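**Aus der Forschung: Was eine Simulation über echte Hände verrät, und was sie verschweigt**

Wer in den vergangenen Jahren Vorträge über Roboterlernen gehört hat, kennt das Muster. Erst kommt das Problem (echte Daten sind teuer, langsam und nutzen die Hardware ab), dann die Lösung (man simuliert einfach), dann eine Kurve, die nach rechts oben zeigt. Das Paper der Gruppe um Amirhossein Tehrani, das seit September in den Postfächern herumgereicht wird, folgt diesem Muster ziemlich genau. Es heißt »Briment«, so wie das Verfahren selbst, und es verspricht, dass sich die Leistung einer gelernten Greifstrategie auf einem humanoiden Roboter vorhersagen lässt, ohne dass dieser Roboter je eingeschaltet werden muss.

Das wäre viel wert. Wer schon einmal eine Strategie auf echter Hardware bewertet hat, weiß, wie ein solcher Nachmittag aussieht: Gegenstand hinstellen, Versuch starten, zuschauen, notieren, Gegenstand wieder hinstellen. Nach jeder Änderung am Modell das Ganze von vorn. Briment soll den Vorgang in eine Rechenaufgabe verwandeln. Man baut den Arbeitsplatz als gerenderte Szene nach, lässt die auf echten Aufnahmen trainierte Strategie darin laufen und liest aus der simulierten Erfolgsquote die echte ab.

Die Zahlen zuerst. Trainiert wurde mit 2.000 teleoperierten Demonstrationen, bewertet in 135 simulierten Episoden pro Modellstand. Der beste Stand greift den Zielgegenstand in 69 Prozent der Episoden und hält ihn bis zum Ende. Die Autoren nennen das Ergebnis »robust«. Ich würde es einen brauchbaren Anfang nennen, denn Angaben zur Streuung zwischen mehreren Trainingsläufen suche ich im Text vergeblich. Ein Lauf, eine Quote, ein Balken im Diagramm. Bei 135 Episoden kann ein Unterschied von ein paar Prozentpunkten zwischen zwei Modellständen ebenso gut Zufall sein, und auf genau solche Unterschiede stützt der Abschnitt zu den Varianten seine Empfehlungen.

Schwerer wiegt der Vergleich mit der Wirklichkeit. Die Kernthese lautet ja, dass die Rangfolge der Modellstände in der Simulation der Rangfolge auf dem echten Gerät entspricht. Geprüft wurde sie an 2 Modellständen. Wer zwei Dinge in die richtige Reihenfolge bringen will, schafft das mit einer Münze in der Hälfte der Fälle. Dass der Rangkorrelation trotzdem ein eigener Absatz gewidmet ist, hat mich beim ersten Lesen zurückblättern lassen, weil ich dachte, ich hätte eine Tabelle übersehen.

Sepehr Jalali, der für die Simulationsumgebung zuständig war, hat auf meine Nachfrage freundlich und ausführlich geantwortet. Weitere Vergleiche auf der Hardware seien geplant, schreibt er, das Gerät sei aber zwischen mehreren Projekten aufgeteilt. Das nehme ich ihm ab. Es ändert allerdings nichts daran, dass die These im Abstract ohne Einschränkung steht und die Einschränkung erst im Anhang.

Dann die Aufgaben. Auf dem Tisch stehen wenige Objekte mit reichlich Abstand zueinander, eine gelbe Dose, eine braune Schale, ein flaches grünes Quadrat. Nichts verdeckt die Dose, nichts liegt an ihr an, die Farben könnten kaum verschiedener sein. Eine Strategie, die gelernt hat, zum gelben Fleck zu fahren und die Finger zu schließen, käme hier vermutlich schon recht weit. Ob sie etwas über Dosen weiß, erfährt man so nicht. Mich hätte interessiert, was passiert, wenn die Dose in der Schale steht oder eine zweite, ebenfalls gelbe danebensteht. Nach Jalalis Auskunft gibt es solche Szenen bereits, ausgewertet seien sie noch nicht.

Auch über das Licht sollte man reden. Gerendert wird mit weicher, gleichmäßiger Beleuchtung und sehr zarten Schatten, vor glatten grauen Wänden. Unser eigenes Labor hat ein Südfenster und eine Deckenlampe, die flackert, wenn nebenan die Fräse anläuft. Das Paper behandelt den optischen Abstand zwischen Simulation und Kamerabild in einem Halbsatz und verweist auf die Vorarbeit »Cerine«, in der Hintergründe und Texturen aus Fotos übernommen wurden. Cerine arbeitete jedoch mit einem fest montierten Einzelarm und einem Parallelgreifer. Dass sich die dort gefundenen Einstellungen auf einen humanoiden Oberkörper mit zwei Armen übertragen lassen, wird angenommen.

Beim Kontaktmodell wird es noch dünner. Finger an einer runden, glatten Oberfläche sind für jede Physik-Engine eine Zumutung. Reibwerte, Nachgiebigkeit, die Zahl der Rechenschritte pro Sekunde: Dreht man an einem dieser Knöpfe, wird aus einem sicheren Griff ein Wegrutschen. Die verwendeten Werte stehen im Anhang, immerhin. Wie sie zustande kamen, steht dort nicht. Sollten sie so lange angepasst worden sein, bis die Simulation zu den echten Versuchen passte, dann wäre die gute Übereinstimmung zum Teil eingebaut. Diese Frage hat Jalali offengelassen.

Was bleibt? Die Idee halte ich für richtig, und der Code ist sauber. Ich habe ihn mit unserer Hasance-Umgebung zum Laufen gebracht, was bei Forschungscode keine Selbstverständlichkeit ist. Als Vorfilter, der offensichtlich misslungene Modellstände aussortiert, bevor jemand die Hardware belegt, würde ich Briment morgen einsetzen. Als Ersatz für die Bewertung am Gerät nicht.
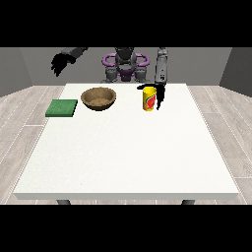 Für die nächste Fassung wünsche ich mir deshalb vor allem mehr Modellstände im Hardwarevergleich, darunter ein paar absichtlich schlechte, dazu Konfidenzintervalle und eine offene Beschreibung, wie die Reibwerte bestimmt wurden. Im Lesekreis nehmen wir uns das Paper zusammen mit dem älteren Hassanpour-Bericht zur Kontaktsimulation vor. Wer eigene Messreihen mit mehr als zwei Modellständen hat, möge sie bitte mitbringen, auch die unschönen.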